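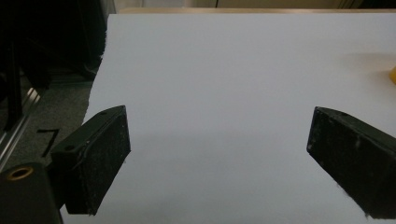
Collecting Demonstrations by Hand for the Wokero Project

Final report, individual project
Vaida Tamošiūnaitė
January 2, 2022

1. Background

Wokero is a student project in the Sotiropoulos Building that has been running for longer than I have been on the course. Its aim is to get a robot arm to do small table jobs after being shown how, with no separate program written for each job. Last year's group taught the arm by steering it with a joystick and recording the joint positions. Their report says that a single recording could take several minutes, and that most people who tried it needed a whole afternoon before they could pick up a cup.

My part of the project was to collect the examples in a different way. A person holds a gripper in the hand, with a camera fixed to it, and does the job directly. The camera sees more or less what the arm's own camera will see later. The movement of the hand is worked out afterwards from the video and from a motion sensor in the handle. I did not design the learning method, which was already in place. I was responsible for the tool, the recording sessions, the checking of the data and a first round of tests.

2. The tool

The hand-held gripper uses the same fingers as the one on the arm. I wanted this from the beginning, as the camera looks straight down at them and they take up a good part of every picture. If the fingers looked different on the arm, the model would be asked to work with a view it had not been trained on.

The finger bodies are black, and each has a black textured pad on its gripping face. The pads hold well but they collect dust and fibres very easily, and after one session on the carpet they were covered in pale specks. At first I cleaned them with tape before each session. I later stopped doing this for half of the sessions, so that the model would see them in both states, as the pads on the arm do not stay clean either.

The tool weighs 900 grams with the battery. This does not sound like much, but it is tiring to hold out in front of you for an hour. The first version had all of its weight at the front and two of the people who helped me complained of sore wrists. Moving the battery to the back of the handle made it better balanced, though no lighter. It also meant a longer cable, and the cable came out of its socket in two sessions. In the end I tied it to the handle with a cable tie.

Opening and closing is done with a trigger. The width of the opening is measured and saved with the video. The trigger spring was too strong in the first version and people tended to let it snap open when they released an object, which knocked light objects over. A softer spring from a different supplier solved this. I should have tested the spring before I started recording, as everything collected with the old one had to be thrown away.

3. The work area

All the recordings were made in one room on the ground floor. The floor is grey carpet and I used black numbers on it to mark where the different stations were, so that a recording could be matched to a station simply by looking at the video. This was useful more than once when a file had been saved under the wrong name.

I used a large white sheet as the work surface for most of the recordings. It gives good contrast with the fingers and with coloured objects. The problem is that a plain white surface has almost nothing on it for the tracking software to follow. When the gripper was held low and level over the middle of the sheet, the software sometimes lost its position and the recorded path jumped. It worked much better when the edge of the sheet, the floor or some of the frame could be seen at the same time. I therefore asked people to start each recording from a raised position near the edge and to move in from there.

Shadows were the other difficulty. With the ceiling lights on, the fingers throw a shadow on the sheet, and it gets closer to them as they come down. I believe the model learned to use this to judge height. In the tests it was clearly worse with the blinds open on a bright day, when the shadows fell in another direction. I recorded some extra examples in daylight but not enough to put this right.

4. Tasks

There were 4 tasks:

Pick and place. Lift a small object from the sheet and put it down inside a marked square.

Cup on saucer. Pick up a plastic cup by the rim and stand it on a saucer.

Sort. Move blocks of two colours into two trays. The order is up to the person.

Open lid. Take the lid off a box and lay it next to the box.

I picked the tasks so that the first would be easy and the last would be hard. The order turned out wrong. Sorting gave more trouble than the lid, for reasons given in section 7.

For each task I wrote half a page of instructions. The first version of these was too strict. I had told people exactly where to hold each object, and the recordings came out nearly identical. The second version only gave the starting position and the result to be reached. People then did the jobs in their own way, and some of them did things I would not have thought of, such as pushing a block against the side of the tray to turn it before gripping.

5. Recording sessions

Recording began in May and stopped over the summer, when the room was in use for something else. It was taken up again in the autumn. Seven people took part, including me. Each session lasted one hour with a break in the middle.

A session went as follows. The tool was switched on and left still for a short time so that the motion sensor could settle. A calibration video was made by moving the tool slowly over a printed board. Then the person did one task again and again, moving the objects to new places between recordings. I sat next to them, started and stopped the recording from the laptop and wrote down anything unusual.

The software was Skakona, which was already set up for the project. It saves the video, the sensor readings and the finger opening with one shared clock. In the early sessions the clock for the finger opening was slightly behind the video. I only noticed this when I played a recording slowly and saw the cup leave the sheet before the fingers were reported as closed. Fixing it took a day. I could correct the older files as well, because the delay was the same in all of them.

6. Checking the data

In total 515 recordings were made. After checking, 332 were kept for training.

Every recording was watched once from start to finish. A recording was removed if the tracking had jumped, if the task was not completed, if a hand other than the one holding the tool came into view, or if it had been made with the old trigger spring. Lost tracking was the most common reason by a long way, and nearly all of those files were from the weeks before I changed the starting position.

I was unsure what to do about recordings with a mistake that was then put right, for example where a block was dropped and picked up again. At first I removed them. My supervisor suggested keeping them, as the arm will also drop things and it needs to have seen what to do next. I went back and put them in again. They are marked in the notes file so that someone else can leave them out if they wish.

Checking took longer than recording. I had planned one week for it and it took nearly four.

7. First tests on the arm

The arm is an Altell model that belongs to the department. One model was trained for each task and each was tried with objects in places I had chosen beforehand.

Pick and place worked in most of the trials. When it failed, the fingers usually came down a little to one side of the object and pushed it away.

Cup on saucer worked in rather more than half. The arm nearly always picked up the cup. Standing it on the saucer was less reliable and it was sometimes let go too early.

Open lid worked in about half of the trials, which was better than I expected.

Sort was poor. The arm would pick up a block correctly, then stop between the two trays or move back and forth. I think this comes from leaving the order open. One person cleared all of one colour first, another took whichever block was nearest, and the model has no way of knowing whose habit it should follow. A fixed order might help, or more recordings from each person.

The number of trials was small and I would not read much into the differences between the first three tasks.

8. What I would change

The work surface should have some pattern on it, or a few printed markers close to the edge, so that the tracking has something to hold on to. The tool should be finished before anyone records with it. I would check each day's files on the same evening, as the tracking fault and the clock fault could both have been found weeks earlier.

I would also ask more people to take part for a shorter time each. Most of the recordings I kept come from three people, and one of them is me.

9. Files

The recordings, the notes file and both versions of the instructions are on the project drive in the folder for this year. The drawings for the handle are in the same place. The drawing for the battery holder is out of date, and the part fitted to the tool is 2 mm wider than shown.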